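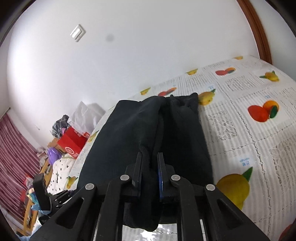 Cuaderno de taller – solidez del negro reactivo, septiembre

Continúa de la página anterior. Tema: sangrado del tinte negro en sarga de algodón para pantalón y comparación de los dos fijadores. Los testigos sin fijador siguen en la carpeta gris.

9:15. Preparación

Partida recibida de Skodine, sarga 3/1, gramaje declarado 292 g/m². Corto probetas de 10 x 4 cm, lado largo en sentido de urdimbre, a más de 15 cm del orillo. Peso la primera en seco: 2,026 g. Se pasa un poco del declarado, y la balanza está calibrada. Lo atribuyo al apresto, que no he retirado todavía. Repetir después del descrudado con probeta acondicionada.

Testigo multifibra cosido por un lado corto, cara contra cara. Las costuras con hilo de poliéster blanco, puntada larga, para poder soltarlas sin arrastrar fibra. Marco el revés con lápiz de cera. El rotulador de la última serie migró en el lavado y dejó un halo azulado en la tira de poliamida que perdimos media mañana intentando explicar.

10:30. Fijadores

Serie V: fijador catiónico de Verkeo, 2 g/L, 40 °C, veinte minutos, pH ajustado a 5,5 con ácido acético.
Serie W: fijador Wukari, misma concentración y tiempo, pH tal como sale del bidón (6,8).
Serie T: testigo, solo agua a 40 °C.

Kiran Rawat propone igualar el pH de W al de V. De acuerdo en principio, pero la hoja técnica del Wukari pide no acidular y prefiero tener primero el dato según hoja. Si las notas salen próximas, se hace la serie W2 a 5,5.

Relación de baño 1:20 en las tres. Enjuague en frío, dos aguas, sin escurrir a mano. Secado en plano, a temperatura ambiente, separando la multifibra de la probeta salvo por la costura.

12:50. Lavado a 40 °C

Recipientes precalentados. Detergente de referencia sin blanqueante óptico, 4 g/L. Treinta minutos. La tapa del segundo recipiente cierra mal y pierde algo de baño por la junta; cambiada a mitad de serie, de modo que la probeta T-2 queda anulada. Anotar en la lista de compras: juntas de silicona del diámetro grande.

Color del baño residual, a ojo y contra fondo blanco:
T: gris violáceo intenso, no se lee el texto a través del vaso.
V: gris muy claro.
W: gris claro con un matiz pardo. El matiz no aparece en T, así que no procede solo del colorante hidrolizado. Guardado un frasco en nevera para pasar por el espectro.

16:10. Lectura con escala de grises

Cabina con iluminante D65, observador único (yo), Kiran hará la segunda lectura sin ver estas cifras.

Descarga sobre algodón: T 2-3, V 4, W 4.
Descarga sobre poliamida: T 3, V 4-5, W 4.
Descarga sobre lana: T 4, V 4-5, W 4-5.
Cambio de color de la propia probeta: T 4, V 4, W 3-4.

El cambio en W va hacia el rojo. Es leve, pero en un pantalón confeccionado con piezas de distintas partidas se vería en la costura lateral. En V el negro baja un poco de profundidad sin cambiar de tono, lo cual es tolerable.

Frote: en seco todas entre 4 y 4-5, sin interés. En húmedo, T 2, V 2-3, W 2-3. El fijador apenas mejora el frote húmedo y no hay motivo para esperar otra cosa: lo que se desprende ahí es colorante superficial y fibra rota, no colorante lavable. Para subir esa nota hay que ir al jabonado posterior a la tintura, a 95 °C y con agua blanda. La ficha de tintura de la partida no indica dureza. Pedirla.

Sobre prenda acabada

El ensayo de probeta no recoge el comportamiento en los pliegues. En un pantalón negro el desgaste aparente se concentra en bajos, canto de bolsillo y cualquier doblez que quede fijo durante el centrifugado – la fibra se abrasa en la arista y asoma el interior más claro del hilo. Con sarga pesada el efecto es mayor. Propongo cinco ciclos completos en prenda, del revés y del derecho, y lectura de la arista frente al panel plano contiguo.

Condición para la lectura en prenda: extendida, sin tensar, pliegues alisados o al menos señalados, porque un pliegue levantado cambia el negro aparente según el ángulo de la luz y se confunde con diferencia de tono. Fondo neutro en cabina. Los fondos estampados no valen para la escala.

Pendiente

– W2 a pH 5,5.
– Repetir T-2 con junta nueva.
– Segunda lectura de Kiran, anotar en columna aparte aunque coincida.
– Espectro del baño residual de W.
– Peso tras descrudado.
– Preguntar en la tintorería Từ si jabonan en una o en dos aguas; su última partida dio mejor frote húmedo con el mismo colorante.

17:45. Cabina apagada, probetas V y W en sobre opaco, cajón segundo.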